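Workshop notebook - Trimwood, crate bay
12 March 2026
Written up by Saron Ambaye

Right, kettle's on and I've got half an hour before the returns start coming in, so I'm catching this book up. The last proper entry was in December and it was mostly me moaning about the floor paint, so we're overdue.

The robot did the late morning on the crate line again, which makes 7 sessions now. Same job as before: take an empty crate off the return stack, turn it the right way up, put it down on the bench for whoever is checking. I had the checking spot, with Woldegiorgis on labels across from me and the two Nestley lads coming and going with the trolleys.

The thing I want to get down before I forget is how different my day feels. I used to do the whole crate myself - bend, grab, flip, look, wipe, stack - and I never thought of it as separate jobs. Now the bend and the grab are gone and what's left is the looking. My back is delighted! My eyes, less so. By eleven I'd caught myself passing a crate with a split corner because I was already reaching for the next one. When I had to pick each crate up I'd feel the split through my gloves before I ever saw it. I did say this to the Trilthorpe people when they came round, and they wrote it down, but I'd like it written down by us as well.

So, things to try. Five minutes looking away from the bench every half hour, properly away, not at a phone. And I want to run my hand round the rim of every crate even when it looks fine. I started doing that after the tea break and found three I'd have missed (two splits and one with a sharp bit of moulding inside the handle, which would have had somebody's finger).

Pace. The robot is slower than me when I'm fresh and quicker than me after lunch, and it took me ages to stop minding either. In the first couple of sessions I was hovering, waiting for it, tapping the bench like somebody in a post office queue. Woldegiorgis told me to stop because it was putting her off her labels. We've settled now. I use the gap between crates to wipe down and sort the bad ones by what's wrong with them, and we never used to have time for that. The repair pile used to be one big heap and now it's four small ones, and the repair bench are much nicer to me about it. 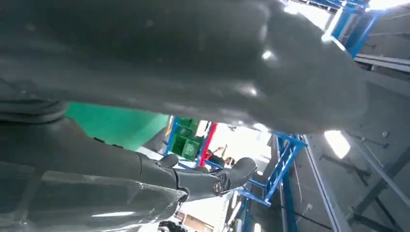

The other half of it is the talking. On the old set-up there'd be three of us at the stack all morning and we'd natter the whole way through. With the new layout I'm at one end and the others are a good shout away, and you can't really have a conversation in shouts, or not the sort you'd want to have. I brought this up at the handover and got a few blank looks, but Woldegiorgis backed me up straight off. She said she'd gone an entire morning without a word to anyone except about labels. We've asked if her table can come round to my side. It needs a longer lead for the printer and that's about all it needs, so I don't see why it should take until next month. I've got a lead at home if it comes to it!

Stops today: five. I've put them in the proper log with times, so this is only the gist. Most were two crates jammed together, one inside the other, and it can't part them. Neither can I half the time, without a knee on the bottom one. What we've been doing is stopping the line, waiting for the all clear, walking in, parting them, walking out, restarting. Fine, but the walking in and out is where the morning goes. The Nestley lads reckon they could part the crates when they load the stack, before it ever gets to us, and I think they're right, only that's more lifting for them, and I didn't come into this wanting to swap my bad back for theirs. Need to talk about it with everybody in the room. I've left it off the list of agreed changes for now.

One small thing for whoever's on tomorrow: please don't lean in to nudge a crate straight while the line is running. I know it's tempting, I nearly did it myself twice. Stop button first, every time, even for a wonky one.

On hours, as people keep asking me as if I'd know. What I've been told is that the shifts stay as they are through the trial and nobody is being moved off crates without a chat first. That's what was said in front of all of us, so I'm putting it here with the date at the top. What happens after the trial I couldn't tell you. I've asked for it in writing and I'll stick the reply in this book when I get it.

I'd also like a go at the teaching side. So far Trilthorpe have set up every grip and every put-down, and they're lovely, but they don't handle crates for a living and it shows in the way it sets them down (long edge to the front, so I turn every single one). I mentioned it and they said it's an easy change and would I like to sit in when they do it. Yes please!

To do:
Longer printer lead - me
Ask about the crates being put down short edge first - me, with Trilthorpe
Jammed crates, talk with Nestley lads and the late shift - all
New gloves, thinner ones, so we can feel the rims - Woldegiorgis is ordering

Returns lorry's just backed in, so I'll do the bench notes after.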